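How a Robot Hand Gets Its Checkup

A robot hand is called a gripper. Many grippers have just two fingers. They open, they close, and they hold on to things. That sounds easy, but a gripper has to be looked after like a bicycle does. Screws work loose. Dust gets in. Fingers wear down.

At the Valbridge workshop, the person who looks after the gripper is Iraís Jaramillo. She is a technician. Her robot arm is nicknamed Donlow, and it practices picking up small things from a white table.

Step one: stop the robot

Before anyone touches the gripper, Iraís presses the stop button and turns off the power to the arm. Then she hangs a tag on the switch so that no one turns it back on. A robot can't tell a hand from a lime. She does this every time, even for a job that takes 2 minutes.

Step two: clean the fingers

The fingers on this gripper are black and get thinner toward the tips. The tips do most of the touching, so they get dirty first. Iraís wipes them with a soft cloth. Each finger also has a long slot in it, and crumbs like to hide there. She cleans the slots with a small dry brush.

Step three: check the screws

Near the bottom of each finger is a small plate with a screw. When a screw is loose, the finger wobbles, and the tips don't meet where they should. Iraís puts a screwdriver on each one and turns gently. If it moves, she tightens it until it is snug and then stops. Too much force can crack the part underneath.

Once, in March, one finger was leaning a tiny bit to the side. The robot kept closing on the edge of things and they shot out like a wet bar of soap. The fix was one quarter turn of a screw.

Step four: open and close

Now the power goes back on. Everyone stands behind the yellow line on the floor. The gripper opens and closes 50 times with nothing in it. Iraís listens. A smooth hum is good. A click or a scrape means she has to stop the arm and look again.

Step five: teach it where "open" is

The robot's computer needs to know how far apart the fingers are. Iraís tells it to open all the way and saves that spot. Then she tells it to close until the tips touch and saves that spot too. This is called calibration (say it like this: kal-uh-BRAY-shun). Your bathroom scale does something like it when it goes back to zero.

Step six: try real things

Last comes a practice run. Things of different sizes and shapes go on the table. Small lumpy things are hard to pick up, and round things can roll away. The gripper has to start out wide open and come down with one finger on each side. If it makes 20 good pickups, the checkup is done.

Iraís writes it all down in a notebook. After 700 more pickups, she will start again at step one.

Words to know

Gripper: the hand of a robot.
Calibration: teaching a machine where its starting points are.
Technician: a person who sets up and fixes machines.
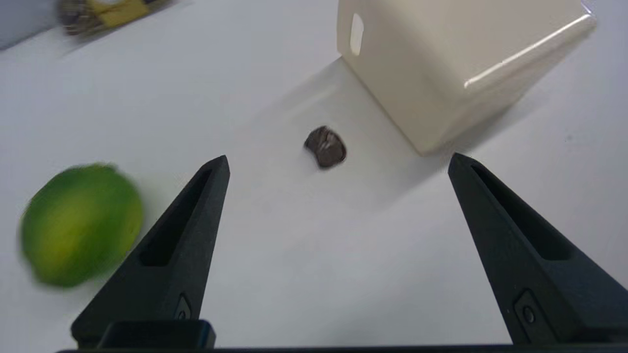 The gripper's two fingers, open wide, with a small brown object ahead of the tips.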